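Workshop notebook – bedroom furniture, October

Tuesday, start of day

Tea first. Iqra has the long bench for the Mustier chairs until further notice, so the round bedside tables have been moved through to the mock-up bedroom, where they can at least pretend to be furniture. I am writing this up as I go because last time I wrote it up afterwards and Sem asked which afternoon I was describing. I couldn't tell him.

Job for today is the Marino round bedside: why the drawer sticks, why it wobbles, and whether either of those is our fault. Dario's opinion is that it is the floor. Dario's opinion about the Mustier chairs was also that it was the floor.

Drawer. Took it out, which needs more of a lift at the front than the instruction leaflet admits. Runners clean. No glue lumps, no sawdust packed in the back corners. Rubbed candle wax along both sides and put it back, and it went in sweetly four times and stuck on the fifth, on the left, in the same place as before. Took it out again. There is a shiny patch on the left side near the front where it has been rubbing. I drew a pencil line round it and then, to be thorough, rubbed out the pencil line with the drawer.

Two strokes with the block plane on the shiny patch. Stopped there. The temptation with a sticking drawer is always to keep going until it rattles, and then you own a rattling drawer. Left it shut with the heating on to see what it does by lunch.

Kidus came in to ask if I had his small square. I did not. (I did. It was under the leaflet. Returned with apologies, one biscuit.)

Finish. The oil from Prekwood has come up a shade warmer than the sample board. I like it better. Arturo will say that liking it is beside the point if the headboard was done with the old tin, and he will be right, which is never a pleasure at that hour. Need to put the two side by side in daylight before anyone orders more. If they don't match, we do the headboard again, and I would like it noted that I said in the spring we should buy all the oil at once.

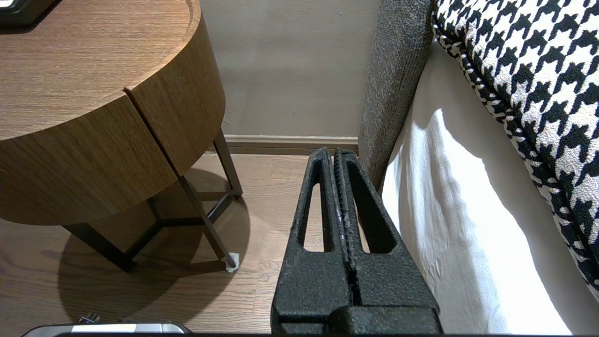
Wobble next, and I began by doing the thing I tell everyone else to do, which is to leave the tools in the drawer and push the table with one finger. It rocks a little, front to back, hardly at all side to side. The leg frame is thin black square rod with crossbars going off at all angles under the drawer, very handsome and a nuisance to hold a straight edge against. The foot nearest the bed side ends in a white felt pad or foot cap, so I had a look at that before blaming Dario's floor. Pressed flat with my thumb it gives more than I'd like. Felt squashes unevenly and the tall foot of today is the short foot of next month. I'd sooner have something harder on there with a thin felt face.

Swapped the pads for harder ones from the tin marked ODD FEET. Rock gone, or gone enough that I had to ask Kidus to push it as well. He says gone. Turned the table through a quarter and it was still steady, then another quarter and it was back, very faintly. So Dario gets part of the floor after all. I have told him it was a small part.

Checked the bolts up into the drawer body while I was down there. One took a quarter turn, the others were tight. I don't think it mattered but I feel better. If these are going out flat-packed then the leaflet wants a line about going round the bolts again after a week of use, and someone with a gentler hand than mine should write it. Iqra, probably.

After lunch

Drawer opened on the first pull and the second and has gone on opening. Have stopped testing it, on the grounds that I was becoming the main source of wear.

Turkance rang about the delivery. They want the bedsides and the bed in one load, blankets between, nothing stacked on the round tops. Agreed to all of it. They then asked how heavy a bedside is and I said I'd ring back, so somebody please find the bathroom scales.

Still to do:
Oil comparison in daylight, Arturo to be present and civil.
One more stroke on the left of the drawer IF it sticks again, otherwise hands off.
Order hard pads with felt face, 2 sizes.
Leaflet: the lift at the front, the bolts.
Sem wants the leg frame drawing redone with the crossbar angles marked properly. I said Thursday without saying which.
Candle has gone missing.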